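Ticket: Boststead Town Hall drawings, wrong building attached to record
Opened: 4 March 2020
Status: Open (reopened, closed, reopened)
Category: Image archive / Catalog data
Priority: Low, which I did not choose

The record for the Boststead Town Hall competition entry shows the right title, the right architect's office (Lecomte) and the right sheet size. Click through to the drawings and you get a grain exchange. It is a handsome grain exchange. It has a loading dock where the council chamber should be.

Steps to reproduce: search "Boststead", open the first result, click "View all sheets". Expected: town hall. Received: grain.

Update 1

Support asked me to clear my browser cache. I cleared it. The grain exchange is still there, and I have been logged out of everything else I use.

Update 2

Support asked whether the town hall might have been converted to a grain exchange at a later date. It was never built, so this would have been quite a feat. The competition was won by somebody else, the site became a bus depot, and the Lecomte scheme survives only on paper. That is why I would like to see the paper.

Update 3

Some progress. I went through the neighboring records by hand and the trouble is wider than one building. The Lecomte folder has 26 sheets. The first 8 open correctly. From sheet 9 onward, every record shows the drawing that belongs three places further along, so the town hall elevation is now filed under "Boiler room, section" and the boiler room has become a chapel in Jorlow. The last three records show nothing at all, having run out of drawings to borrow.

My guess is that three sheets were pulled or merged when the collection moved over to Joleo, and the titles stayed where they were while the pictures all shuffled up. I can't see the import log from my side, so somebody with access would need to check.
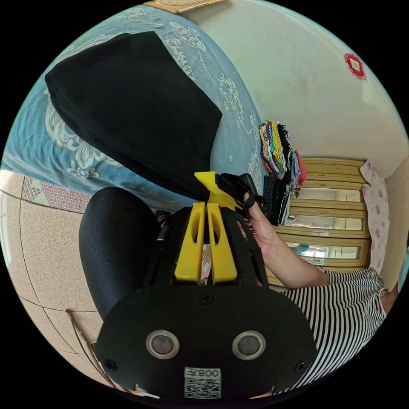
The other possibility is that the sheets were renumbered on purpose. There is a second set of numbers in pencil in the bottom corner of several drawings, and those don't match the titles either. I tried sorting by the pencil numbers. That put the Jorlow chapel back together nicely and broke the eight that used to work.

Update 4

Ticket closed by support as "Resolved: user education". I have been educated and the chapel is still in the boiler room. Reopening.

Update 5

A different person in support has picked this up, read the whole thing and confirmed the shift. Many thanks. They found the old spreadsheet from before the move, and it lists the town hall perspective as a separate item, "mounted, oversize". So there may be a perspective view after all, which I had given up on. It has no image in Joleo under any number I have tried.

Workaround for anyone else stuck on this folder: for sheet 9 and up, subtract three from the number of the drawing you want and open that record instead. For sheets 9, 10 and 11 this lands you on 6, 7 and 8, which are correct and so no help at all. Those are the missing ones, as far as I can tell.

Still needed:
Titles and images matched again from sheet 9 on
Some word on where 9, 10 and 11 went
The oversize perspective, if it was ever scanned
The date on the elevation checked. The record says August, two months after the competition closed. Either Lecomte was late or somebody catalogued the day it came out of the tube.

Please don't close this one until the town hall has a council chamber in it.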